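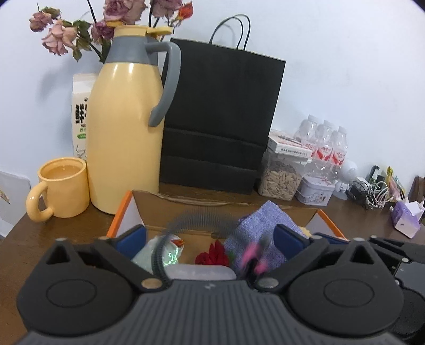

Issue 14, page 8

Workshop and Kitchen Table: unpacking a mixed box with the hand gripper

Most of the letters on the last issue asked the same thing. People who have a hand gripper at home and are recording for the Trasasa study want to know how tidy the box should be before they start. The short answer is that it should be left as it is. The longer answer takes up this page, along with some tips on the table, the light and the care of the pads.

What the study found

Trasasa compares two ways of teaching a robot arm to take things out of a box. In the first, people record with the objects laid out side by side. In the second, the objects are piled up as they would be in a real box, with cloth over hard things and small things down the sides. The people recording hold the gripper themselves and work at their own tables. A single arm in the Bumholm workshop is then trained on one set or the other and tried on boxes it has not met before.

The full collection came to 1,170 recordings. The arm trained on the neat boxes did well on neat boxes and badly on everything else. It tended to close on the highest thing it could find, and if that was a corner of cloth it lifted the cloth and whatever was tangled in it. The arm trained on the jumbled boxes was slower on the neat ones but coped far better with the rest. The mixed set also had more failed grips in it. These were kept in, and taking them out made the result worse.

It is one arm and one kind of gripper, so it may not hold for others. The method is simple enough to copy, though, and the tips below come out of it.

Filling the box

Use an ordinary cardboard box with the flaps open. Folding them right down outside gives more room for the wrist, but leave them up for a few runs as well.

Put in things that behave differently when squeezed. A knitted cloth, an artificial flower, a curved bristle brush and a glittery pouch make a good mixture. Knitting is the hardest of these. A loose weave catches on the jaw tips, and the best grip is a good fold of it, taken well away from the edge.

Brushes are awkward in another way. If the bristles run round a curve there is no flat side to close on, so turn the wrist until the pads meet the thinnest part.

Lay something over something else. Two or three overlaps are plenty in a small box.

Include one thing that is hard to see. Clear or milky plastic lying flat near the front is a good choice, as the gripper itself will hide it half the time. Come at it from the side.

Don't add glass, blades, batteries or anything with somebody's address on it.

Setting up the table

A wooden table is fine, even a glossy one. Pull the box towards the front edge so that the elbow has somewhere to go, and push other things to the back.

They don't have to leave the table altogether. A bunch of dried roses, a row of water bottles or a paper bag with handles behind the box will do no harm, and the arm gains from seeing ordinary backgrounds. Boxes recorded against a bare wall gave poorer results in other rooms.

Drinks are a different matter. A mug filled nearly to the rim should stand well behind the box and to the side of the hand that is not working. A thermos jug with its lid on can stand nearer. Charging cables should run along the wall side of the table, clear of the elbow.

Tissue boxes are worth moving now and then. White tissue sticking up looks a good deal like something to be grasped, and in one early batch the arm went for it again and again.

Light

Daylight from one side is best, with the ceiling light off. Soft shadows on the wall don't matter. Hard shadows inside the box do, and a sheet of baking paper pegged over a lampshade that stays cool (LED bulbs only) will take the edge off them.

Shiny jugs and polished tables throw back small white patches. Leave them alone unless they fall on the thing being picked up.

Making the grip

1. Start with the jaws open and the gripper above the near side of the box. Hold still while you count to two.

2. Choose the object before moving. Changing your mind on the way down gives a wandering path that is no use for training.

3. Go in with one pad on either side of the object and close slowly. The blue pads are soft enough to take up the shape of most things.

4. Lift straight up until the object is clear of the box, then move sideways. If something else comes up with it, carry on and put both down. Shaking it loose teaches the arm to shake.

5. Set the object down and open the jaws fully before drawing back.

Fifteen objects is enough for one sitting. After that the hand tires and the movements get short and jerky — it shows plainly in the recordings. Have a break and shuffle the box before going on.

If you drop something, leave the recording running and pick it up again with the gripper if you can reach it. Stop if it has gone on the floor.

Looking after the gripper

Glitter is the main nuisance. It comes off pouches and greetings cards and works its way on to the pads, where it makes them slippery. Wipe both pads with a damp cloth at the end of every sitting and let them dry with the jaws open. No washing-up liquid.

Wool fluff gathers round the pivot screws. A dry paintbrush gets it out. Don't oil the pivots, as oil holds the fluff and finds its way to the pads in the end.

Pads that have gone shiny can be brought back with one light rub of fine wet-and-dry paper, used wet. If they have split, Fekete will send a new pair with the next box of cards.

Sending recordings in

Copy everything across, failures included, and write the number of objects in the box on the card. Cards that reach Bumholm by Monday go into that week's batch. Please don't rename the files.

Next issue: cutlery drawers, and what to do about teaspoons.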